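Teaching by Hand Group – Minutes, Jun 18, 2024
Collham workshop, back bench

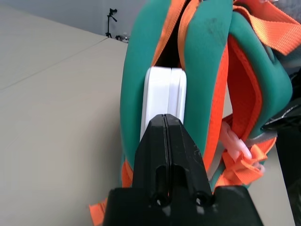 Present: Sumathi Murthy, Jong-dae Chae, Lærke Stougaard, and me (Ásdís Ravn, typing as fast as I can). Valdemar Þórarinsdóttir sent apologies and a long list of questions, which we got through most of.

Last minutes: fine, apart from my spelling of Czerwiński, now fixed. Sorry!

Harness task. We have 89 remote-control runs saved and Jong-dae has watched every one of them (hero). He wants to throw out 7 where the driver stopped halfway to think. Sumathi said a pause is part of how people do it and we should keep them. We went back and forth on this for a good while and settled on keeping them in a separate folder until Valdemar has had a look.

Straps. Orange webbing folds over on itself and everybody hates it. Lærke showed us how she comes in with the fingers closed and nudges the white plastic piece first, then backs off and opens up. I tried it her way after the coffee break and I'm still terrible at it – my wrist wants to turn when it shouldn't. Agreed that new drivers get 40 practice runs that don't get saved.

Hand guiding or remote? Jong-dae still likes moving the arm by hand for anything near the pads, because you can feel when you're pushing too hard. Sumathi pointed out that your own arm ends up in half the camera views. We'll do a small batch each way, same driver, same starting layout, and compare.

Bernovum. They'd like to see the task at Bullcombe. I said yes in principle, but the starting layout needs writing down first. We never finished that in March and it's on me.

To do
Ásdís: layout notes, reply to Bernovum
Jong-dae: move the 7 runs, send Valdemar the link
Lærke: 2 short practice sessions for new drivers
Sumathi: plan the side-by-side batch

Next meeting same place, and Lærke is bringing the buns.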